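Oct 12, 2018. Shirt folding, teleop collection for Mandus. Goal is 200 good episodes before we retrain, and we're sitting at 100, so halfway! I did 40 on the teal shirt and my shoulders are feeling it (the leader arms need a lighter spring, I keep saying so). 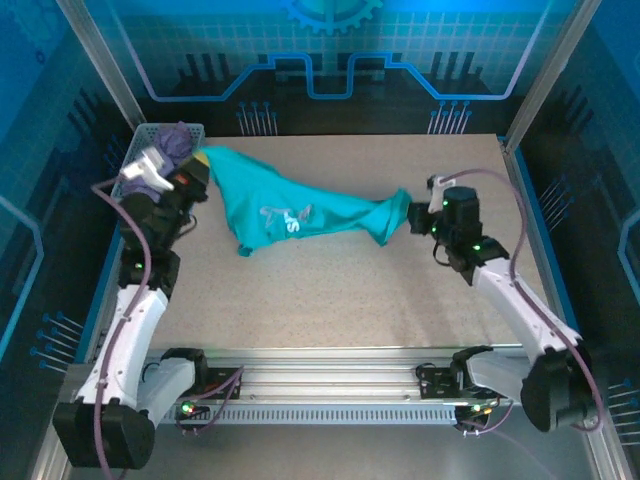 Zoriana Kravchuk
Data collection lead, Mandus

Stretching in the air is still the part I like least. If I let one side roll while I'm regrasping, the cloth ropes up and then I spend ages shaking it out. Nicanor wants those episodes kept as recovery examples, I'd tag them and decide later. Tagged for now.
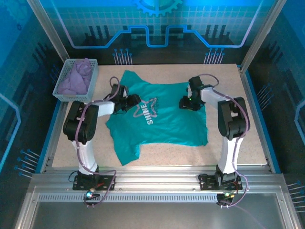 Then it's the usual order, shoulders first, pull square, sleeves in, bottom up. Please everybody use the same order!! Reijo folds in thirds and the last policy clearly learned both and dithered between them, which was funny for one afternoon and then not so much.
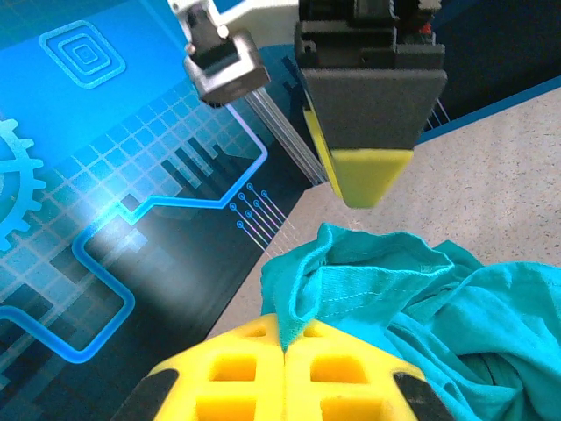 Grasp labels next. Marta's script calls a grasp good when the finger gap stops closing, and that's useless on thin fabric. I'd sooner go by the wrist view, where a bunched grab with the hem stitching right there above the yellow fingers is easy to call by eye. Will hand-label 40 and compare with her numbers. Still to do: ask Stefaniia for more disk.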